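# Wurnton delays robot purchase as simulation licence swallows a third of the budget

Wurnton Supported Living has put off buying its first household robot until at least July, after a review found that most of the work done so far has taken place inside a computer and that the bill for it keeps going up.

The housing provider, which runs 14 flats for older and disabled tenants, set aside money last year for a two-armed machine that could pick things up off the floor, clear surfaces and help with beds. The supplier, Vamari, proposed a period of simulated trials before any hardware was delivered. Managers agreed on the grounds that breaking things on a screen costs nothing. The licence, as they have since found, costs £300 per flat layout per month, and each change to the furniture counts as a new layout.

The planning paper that went to the board last week runs to eight pages, five of them on software. It asks for a further round of simulated bedroom trials and sets out what tenants might expect to see the robot do. The board sent it back with questions.

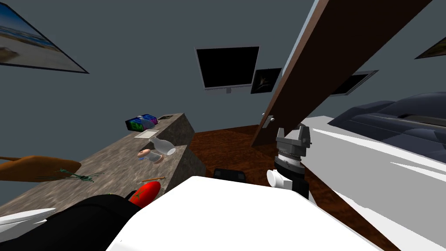

*Simulated bedroom trial: the robot's gripper between a cluttered counter and the bed.*

Several of those questions were about clutter. The trial room has a vase on its side on the worktop, with a pencil and a small figurine among the other bits and pieces, and a small black object on the floor. Board members accepted that this was closer to real life than the tidy kitchens in Vamari's brochure. They were less happy that the paper gave no success rate for any single item. It reported 903 completed runs, but a completed run, according to a footnote, is one that ended without the software crashing. Whether the robot had picked anything up was recorded separately, and those records were not attached.

One section compares Vamari's offer with a cheaper one from Clikora, which would lease a single-arm machine on a wheeled base and skip the simulation stage altogether. The paper marks Clikora down for "limited reach over bedding". It does not say how that was measured, and Clikora's machine has not been modelled in the trial room or tried in any of the flats. The finance team has asked for the scoring to be redone with the same tests applied to both, or with the reach column left out.

Rahman, the consultancy hired to check the figures, was blunter. Its note says the purchase price is the least uncertain number in the plan and that everything around it has been guessed. Insurance has been entered at the rate for a mobility hoist. Repairs are put at nothing for the first year, though the warranty on the grippers lasts only six months. Staff training is down as a half day.
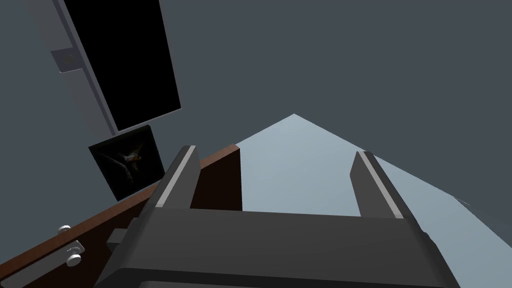

*The open gripper near a wooden panel and bracket in the simulated trial.*

The consultancy also wants to know how much the simulated results will carry over. Fittings vary a good deal between the flats, and the older ones have beds that were put together on site by different contractors. A gripper that copes with one bracket on a screen may not cope with the next one along, and somebody will have to pay to find out. Rahman suggests spending part of the remaining simulation money on a fortnight's hire of a real machine in an empty flat – something Vamari says it can arrange, at a price it has not yet given.

Vamari told the board that simulated trials remain the safest way to prepare and that customers who cut them short tend to spend more later. It was asked for a list of such customers and said it would look into what could be shared.

Tenants were told about the project in a newsletter in the spring, which said a robot would be "joining the team" this year. Replies so far have been mixed. A few people asked whether it could change a duvet cover. The planning paper lists that task under future releases, with no date.

No money for hardware will be released before the board has seen item-by-item results, a like-for-like comparison of the two suppliers and a repair budget above zero. Simulation spending is capped at its present level in the meantime. The paper is due back in July, when the current licence also comes up for renewal. It renews automatically unless notice is given a month ahead, and the board has asked for confirmation in writing that the date is in someone's diary.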